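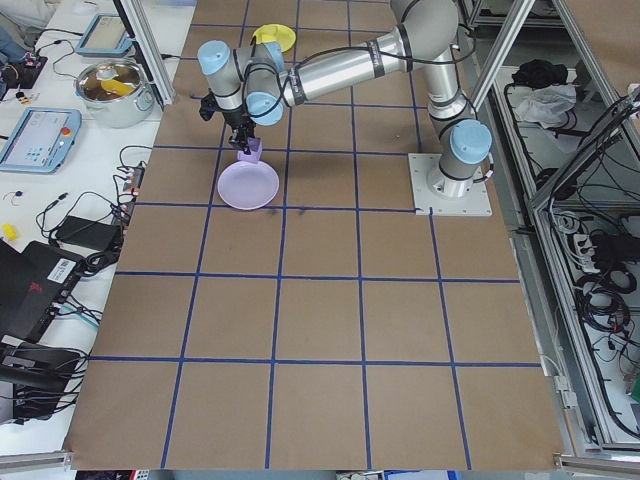
淡いラベンダー色の丸皿と、同系色の小さな器。

サイト内検索 キーワードを入力 検索
印刷する | メールで送る

受け皿はどこへ行った

うちの食器棚のいちばん下の段に、受け皿だけが11枚重なっている、という話を編集部でしたら、思いのほか盛り上がってしまった。カップは割れるけれど皿は残るんですよね。わかる、うちもある、実家なんかもっとある、と次々に手が挙がって、じゃあ書いてよ、ということになりました。

わたしは長いことマグカップ派で、正直に言えば受け皿を面倒くさいものだと思っていた。洗いものは増えるし、かちゃかちゃ鳴るし、机の上で場所をとる。一人暮らしを始めたときに買ったのも無地のマグがふたつ。それで十年以上、なんの不自由もなかったのです。

気が変わったのは去年の3月、ノリッツという小さな町に泊まったときだった。駅前の坂を上りきったところにプラーテンという喫茶店があって、雨宿りのつもりで入ったら、紅茶が薄紫のカップで出てきた。薄紫の食器って、わたしの人生にはそれまで一度も登場しなかった色で(白か紺か、せいぜい茶色)、最初はちょっと子どものおままごとみたいだなと思った。ところがお茶を注ぐと、紅茶の赤茶色がやけにきれいに見える! しかも受け皿の縁がほんの少し立ち上がっていて、スプーンを置いても逃げていかない。角砂糖の包み紙も、レモンの輪切りも、全部そこに収まる。ああ、この皿は働いているんだなあ、と妙に感心してしまい、二杯目を頼んだ。紅茶は一杯616円でした。観光地にしては良心的だと思う。

店主のフェンナ・ファン・ローンさんは、日本語がとても上手な、声の大きい人だ。カップのことを聞いたら、うれしそうに奥から同じ型の色違いを出してきてくれた。

「黄色もあるけど、黄色はだめ。お茶が病気みたいに見えるから」

ひどい言われようだけれど、並べてもらったら確かに黄色いカップの紅茶はぼんやりして、どこか元気がない。緑はもっとだめだった。青は悪くないが、冬は寒々しいので夏にしか使わないのだそうだ。それから一時間近く、カップの色と飲みものの相性について聞かされた。コーヒーには灰色がいいとか、ミルクは絶対に白い器に入れるな、とか。ミルクの件は納得がいかなくて、家に帰って試したけれど、わたしにはよくわからなかった。

ファン・ローンさんが使っているのはミクデンという窯の古いシリーズで、もう作られていない。最初に31客そろえて、いまカップのほうはだいぶ減った。やっぱり皿ばかり余るらしい。余った皿はどうしているんですかと聞いたら、石けん置き、鍵置き、植木鉢の下、猫の水、と指を折って、最後に「あとは、お客さんのクッキー」と言った。お茶に付いてくる小さなクッキーが、カップの皿とは別の皿にのっていたのは、そういうわけだったのか。贅沢だなあと思っていたのに。

そもそも受け皿の使い方には、昔からいろいろあったようで、熱いお茶を皿に移して冷まして飲んでいた、という話は聞いたことがある人も多いと思う。わたしの祖母も、じつはやっていた。お行儀が悪いと母に叱られながら、コーヒーを皿にちょっとこぼして、ずずっとすする。猫舌だったのだ。その遺伝はわたしにしっかり伝わっていて、先週の土曜日、ためしに真似をしてみたら、これがちゃんと冷める。飲みごろになるのが早い早い。ただし口をつける角度がむずかしく、パジャマの胸元にいっぱいこぼしました。祖母はあれを毎朝、新聞を読みながらやっていたのだから、たいした技術だったんだと思う。

さて、ノリッツから帰ってきて、すっかり受け皿の人になったわたしは、近所のマルテンスという古道具屋に通い始めた。入って左の棚に、片割れになった食器がまとめて置いてある。カップだけ、皿だけ、ふただけ、という棚で、値段の付け方がよくわからない。きれいな皿が百円玉いくつかで買えると思えば、隣の欠けたカップに4,000円の札が付いていたりする。聞けば教えてくれるのだろうけれど、店の人がいつもラジオで落語を聴いていて、話しかけるとちょうどオチの手前だったりするので、なんとなく聞けないままだ。

わたしがここで買うのは、もちろん皿のほう。買い方にはいちおう自分なりの決めごとがあって、真ん中のくぼみがはっきりしすぎているものは避ける。カップを置くには安心だけれど、ほかのことに使おうとするとくぼみが邪魔で、ようかんなんか、のせると斜めになる。底が平らで、縁だけすこし上がっているのが、いちばん融通がきく。色はそのときの気分。一度、薄紫を見つけて小躍りしたのに、家で見たらどうにも灰色だった。店の電球のせいだと思う。窓のそばまで持っていって見ればよかった。

持ち帰った皿は、いまのところこんなふうに働いている。朝はゆで卵と塩。昼は薬味。夕方は、ティーバッグを引きあげたあとの置き場所(これが本当に便利で、もっと早く始めればよかった)。夜は外した指輪と耳栓。マグの下に敷いてみたこともあって、組み合わせとしてはちぐはぐなのに、机に輪じみがつかなくなった。なんのことはない、受け皿の本来の仕事である。

編集部でこの話をしたときに、若い同僚から「それ、コースターでよくないですか」と言われた。うーん、いいと思います。いいと思うんだけど、コースターにビスケットはのせないでしょう。のせるのかな。彼女はのせるそうだ。

ファン・ローンさんからは、この原稿を書いているあいだに葉書が届いた。カップがまた2客割れたとのこと。つまり皿が増えたわけで、要るなら送るけれど、と書いてある。11枚あるうちの棚を思い浮かべながら、返事はもう出しました。いちばん下の段を空けるために、いまは使っていない土鍋をどこへやるか考えているところです。

印刷する | メールで送る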